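Transfer rumours dataset, README

Football transfer rumors from local papers, one row per rumor. Put together by Keabetswe Engelbrecht, labels checked by Severin Berchtold. Still a work in progress, sorry for the mess.

What's in it
202 clubs, 2 seasons. Two files, train and test, 1,000 rows each. Columns: player, from_club, to_club, fee_text, source, outcome.

fee_text is exactly what the paper printed. No currency conversion. Loans with an option to buy go in as loans, even if the option got used later.

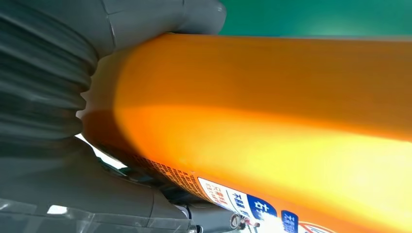
outcome is one of: done, collapsed, never_started, unknown. Use unknown if the window shut and no paper followed up. Don't merge it with collapsed, we did that in the May version and the numbers came out silly.

Known problems
- Kocabaş is both a player and an agent. Rows not seperated yet.
- Molodska changed its name mid season, old name still in train
- same rumor can show up twice if two papers ran it
- Monditz rows have no fee at all, paper never prints them

Loading
Plain CSV, UTF-8. Semicolons, not commas. Run the Cema script first if you want club names cleaned up, it takes a minute or so.

Fixes
Send corrections to Severin with the row number and a link to the artcle. He goes through them Thursday evenings. Goalkeepers still to add.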